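Kitance opens orders for the Mosoti kitchen table range

GRITTHORPE, August 7, 2022 - Kitance, the Gritthorpe kitchen furniture and tableware firm, has opened orders for Mosoti, a range of tables and everyday kitchen pieces meant for homes where one table has to do every job. The range goes on sale through the Kitance shop in Gritthorpe and through Bitdale, the company's trade partner for deliveries outside the town.

Mosoti was planned for people who chop, eat, pay the bills and put the shopping down in the same place. Customers at the Gritthorpe shop have been asking for a table of that sort for a long time. Many of them live in flats and older terraced houses with short worktops, and they told staff they were already preparing food on the dining table and worrying about the top.

The range has 39 items. These include tables in three sizes, benches to match, and a set of tableware and preparation pieces that can be bought singly. Nothing has to be bought as a set. A household that only wants a bowl can buy a bowl.

Fraser MacRitchie, who leads product work at Kitance, said: "We spent most of July looking at how people use a table on an ordinary day. Fruit gets left on it. The chopping board stays out. There is always a bottle of water and a spoon somebody has just put down. We wanted a table that copes with all of that and still has room for a plate."

He added: "People kept telling us they clear the table before visitors come and then everything goes straight back. So we stopped thinking about the cleared table and planned for the other one."

All three table sizes have the same height, so two can be pushed together for a larger meal. The smallest seats two and is intended for a wall or a corner. The middle size is expected to be the main seller. The largest is made to order and takes 10 weeks from the date the deposit is paid. The other two are held in stock and Bitdale will deliver them on weekdays.

Delivery includes carrying the table to the room where it will be used and taking the packaging away. Bitdale will also take away an old table for a fixed charge if this is asked for when the order is placed. Drivers cannot take old tables that have not been booked in.

Care is simple. The tops can be wiped with a damp cloth and a little washing-up liquid. Kitance advises customers to use a board for all cutting, to put a mat under hot pans, and to wipe up fruit juice the same day. A printed care card comes with every table.

The tables carry a guarantee of 10 years on the frame and three years on the top. Tableware is covered against faults for two years. Chips and scratches from normal use are not covered.

The Gritthorpe shop has given its front room over to the range, with tables laid out for preparing food as well as for eating. Visitors are welcome to sit down, move things about and try the sizes against a plan of their own kitchen. Staff can mark out a table on the floor with tape for anyone who brings measurements.

Samples of the tops can be borrowed for three days. They are small enough to carry home on the bus and should be looked at in daylight and in the evening, as the colours change a good deal under kitchen lights.

A table in use, with a cutting board and a pale purple bowl out:
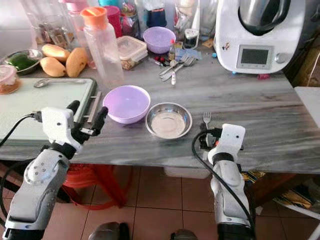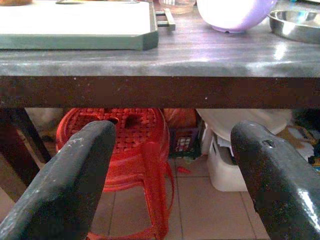 Can I buy a Mosoti table without the benches?

Every table is sold on its own, and the benches can be added later. They are the same height across the range, so a bench bought next year will fit a table bought now. Customers who already have chairs should check that the arms, if there are any, will go under the table.

Orders can be placed at the Kitance shop in Gritthorpe or by telephone during shop hours. Trade buyers should contact Bitdale.

Notes to editors

Kitance makes and sells kitchen tables, benches and tableware. Bitdale handles storage, trade sales and delivery for the company. Mosoti is a Kitance product name and should be written with a capital M only. Fraser MacRitchie is available for interview through the Kitance press desk.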